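Ticket: Laptop drops off office Wi-Fi after lid is closed
Status: Open (vendor says closed, I don't agree)
Site: Cladport office, second floor
Opened by: Birdie Zamora
Opened: 19/04/2022

Summary

The silver Apple laptop we use for invoicing loses the office network whenever it has been shut for a while. Open the lid, log in, and the Wi-Fi icon shows full bars. Nothing loads. Mail sits there, the shared drive is gray, and the invoicing page spins until it gives up. Turning Wi-Fi off and on fixes it most of the time. Restarting fixes it every time, until the next time.

Vildale Support has now told me three different things are to blame. I'm writing down what I tried, in order, so I don't get asked to try it all again.

What Vildale said first

"Weak signal at the desk." I have my doubts. The laptop sits one room away from the access point with a door in between, and the door is usually open. My phone works at the same desk, on the same network, at the same moment the laptop says it has no internet. The desktop next to it is also fine, although that one is on a cable, so I'll give them that.

I moved the laptop to the big table anyway and did the whole test over there. Shut it, left it over lunch, opened it.

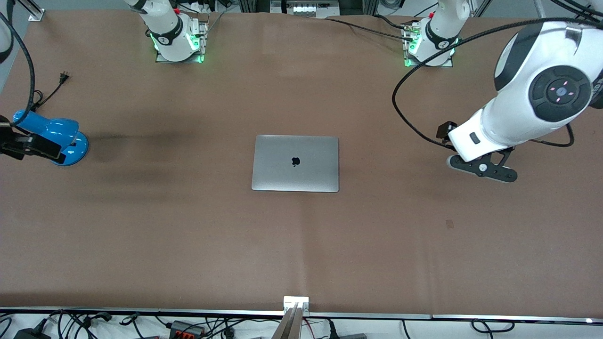 Same result. Full bars, no pages. The signal reading was stronger than at my desk and it made no difference at all, so I'd like "weak signal" taken off the list. It was still in the notes when I called back, and the second person read it to me as if it were news.

What Vildale said second

"Out of date system software." It was one update behind. I ran the update, which took most of an afternoon, and for two days there was no trouble. Vildale marked the ticket resolved. On the third day it was back. I had asked them to leave it open for a week and was told the system closes tickets by itself. Maybe it does.

They also asked me to forget the network and join it again. Did that. Asked me to make a new network location. Did that too. Neither one changed anything I could measure, and the second one lost my printer.

What Vildale said third

"Probably the laptop's hardware." This is where I stopped nodding along. If the Wi-Fi hardware were failing I'd expect it to fail at home as well, and it doesn't. I took it home for a weekend, closed it overnight both nights, and it came back online in seconds both mornings. A bad part that only acts up in one building is possible, I suppose, but I want more than a guess before we pay for a repair.

My own notes from the failures

I started checking the network details each time it broke. The laptop still shows an address, and it looks like a normal one. What it can't do is reach the router. Pinging the router gives request timeouts, and then after toggling Wi-Fi the same ping answers right away – with a different address than before.

That last part seems important to me. The address changes after the toggle nearly every time. At home it stays the same for days.

I asked Vildale how long the office router lets a device keep its address. The first answer was "that's standard." I asked what standard meant. The second answer was that they'd have to check with Lindgren, who set up the router when we moved in. I haven't seen anything from Lindgren yet.

Things that have been suggested by people in the office

Turn it off at night instead of closing it. Works, but it's a dodge and I don't want it written up as the fix.

Keep the lid open all day. Same complaint.

Use the guest network. Tried for one morning. It never dropped there, even after being shut for over an hour. The guest network can't see the shared drive, so I can't work on it, but I think that result tells us more than anything Vildale has run so far. Same laptop, same access point, different settings behind it.

Buy the Drendesent extender. The sales page says it "ends dropouts for good." It boosts signal. We have signal. I'm not buying a box to fix something that isn't broken.

Second round of tests

Vildale asked for a repeat with the laptop shut and left alone, nothing plugged into it, and the times written down. I ran it four times on the office network.
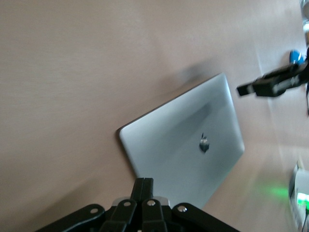
Results, office network

Shut for five minutes: fine.
Shut for half an hour: fine, a bit slow to connect.
Shut for around 2 hours: failed. Full bars, no router.
Shut overnight: failed the same way.

So it's the time that matters. A short nap is fine and a long one isn't, which fits an address running out while the laptop is asleep and something going wrong when it wakes up and carries on using the old one. I'm not a network person and I could be wrong about this. I would like somebody to show me I'm wrong, with a log, before they tell me to replace anything.

What I'm asking for

1. The address lease time on the office network and on the guest network, as actual numbers.
2. The router log for one of the failed mornings. I can supply the time I opened the lid.
3. A reserved address for this laptop, as a test. Vildale said this would be "a workaround at best." Fine, let's see if it works around it.
4. This ticket left open for 7 days after any change, whatever the system prefers.

Update

Reply from Vildale: reserved address has been set up, please confirm the problem is solved. It was set up this morning, so no, I can't confirm that. It survived lunch. The update survived two days, so I'm not getting excited.

Still waiting on items 1 and 2. The printer is still missing as well and I'll open a separate ticket for that.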